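Letter Boards and Backdrops: Workshop Gallery

Lettering work from the spring sessions at Tadside. We meet in the long room at Misach from 2 in the afternoon, and most of what we make is meant for school halls, shop windows and small stages. Captions are by Senga Carnegie unless marked.

Open any entry to see it larger.

Paterson window, first layout
Ishbel Moffat set this one out on the floor before anything was glued. The shop asked for capitals only, 43 of them, spaced to be read from across the street.

Drawing the outlines
Valter Loureiro draws the letter first and adds the border afterward in a darker shade of the same color. It takes longer than using a stencil but the corners come out cleaner.

Cutting table
We went through 70 sheets in March. Curves are cut in short strokes with the sheet turned toward the blade. Sorcha Lindsay keeps the offcuts for dots and commas.

Flustorden stage cloth
Made for the youth concert. The cloth is hemmed at the top and rolls up for storage. Two people can hang it.

Letters on black cloth
Pastel shades on a black backdrop, each letter with its own darker outline. The U is pink, the M beside it is peach-orange and the I is light blue.

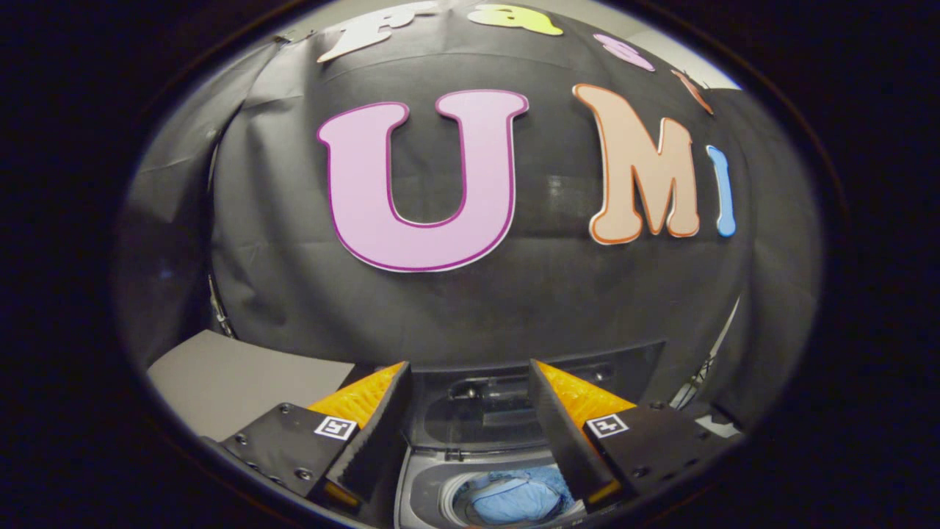
Black fabric creases easily, and we have stopped trying to iron it at the venue. Éabha Keane hangs hers the night before and lets the weight of the cloth do most of the work. If you are borrowing one of ours, please roll it around the tube and don't fold it.

Spacing test
Two versions of the same word, one measured with a ruler and one placed by eye. The group preferred the one placed by eye. Photo by Éabha Keane.

Storage
Finished letters go in flat boxes, sorted by alphabet and then by size. There are about 3000 in the boxes now, including a lot of spare vowels. Borrowing is free for local groups. Ask Ishbel for the list and return everything in the box it came in.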